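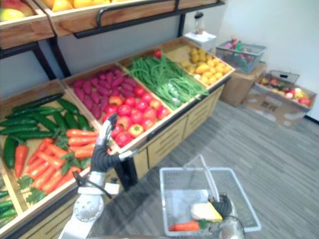 One arm goes to the carrots, the other holds the shopping basket at the produce table in the Fagundes test room.

When I arrive at seven in the morning, the technician who looks after the machine is already kneeling on the carpet with a flashlight. She is looking at the cables along the picking arm. "I always begin with the cables," she says. "If one is pulled, everything I measure later is wrong."

The machine has two arms and was put together by Sorkska, a small integrator. Fagundes uses it to practice grocery picking, and the technician has kept it running since July. Before this she repaired packing lines, and she says the work is more similar than people think. "A packing line also hates dirt. Here the dirt is only of a different kind."

The dirt, she explains, comes mostly from the vegetables. Small pieces of leaf get between the segments of the fingers, and then the finger does not close completely. She cleans them with a soft brush and a damp cloth after every 100 picks. The white fingertips take the most wear, and she changes them as a pair. "One time I changed only one, to save money. The new one was gripping and the old one was sliding. I lost a whole afternoon on this."

I ask how she decides the gripping force. The software, which is called Gundier, has a setting from 0 to 255. For carrots she uses 200, and for tomatoes much less. She tried 229 for the carrots in the beginning, but it left marks on the skin. "Nobody wants to buy a carrot with teeth marks," she says, and laughs. The value is written on a piece of tape inside the control cabinet, together with the date of the last fingertip change.

The divider between the carrots and the tomatoes was the most difficult part of the setup. If the arm comes down too close to it, a finger touches the wood and the safety stop is activated. Her solution was to keep the gripper 7 millimeters away from every divider. The carrots nearest to the wood are then harder to reach, and she accepts this – a stop costs more time than a missed carrot.

The second arm has an easier life, but it is not without problems. It must hold the basket by the handle, and the weight changes with every item. Stimico, the supplier of the wrist sensor, advised her to reset it to zero with the empty basket before each run. For some weeks she forgot this regularly. Now the program does not start until she confirms it on the screen.

What would she change, if she could? She thinks for a moment. "The covers on the joints. I need to remove four screws to see one connector, and the screws are very small." Then she puts the flashlight in her pocket and goes to reset the sensor.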